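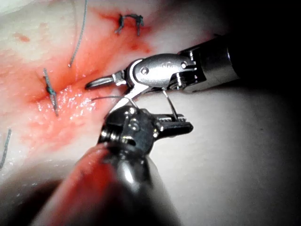 A curved needle held between two instruments, with a tied suture knot near the top.

Zinash Yimer keeps a shoebox of thread ends on the shelf over her desk. She has taught suturing for 16 years, and when I arrive on Saturday morning she is already practising on a folded napkin, with the kettle on and a plate of biscuits pushed my way before I have my coat off.

"Everyone wants to talk about the knot," she says, laughing. "I want to talk about the needle! If you have hold of it badly, the knot will be a misery, and you'll blame the thread."

She means where along its curve the needle is gripped, and she is happy to spend a good half hour on it (I had rather hoped she would). Hold it too near the point and there is nothing left to push through with. Hold it too near the thread and it swivels. "You pass it from one jaw to the other, and you have a look, and if it isn't sitting nicely you pass it back. There's no shame in passing it back. I did it seven times in a row once, with my old teacher watching, and she just nodded."

That teacher was Eyerusalem Shiferaw, whose handwritten course notes, all 258 pages of them, Zinash still lends out to anybody who promises to return them. The notes are fussy and funny and full of arrows. One page says only, "Follow the curve. Your wrist knows it before you do."

I ask what she looks for when a learner is closing a line of stitches. She thinks for some time, turning her mug round – she is a great one for turning her mug round.

"Evenness," she says at last. "The same bite on each side, the same gap along. And gentle hands with the tissue, always. You bring the edges together until they touch and then you stop. People do love to give it one more tug."

The kettle goes on again. Before I leave she hands me a length of blue thread and the napkin, and makes me do three stitches at the kitchen table. The second, she tells me kindly, is quite good.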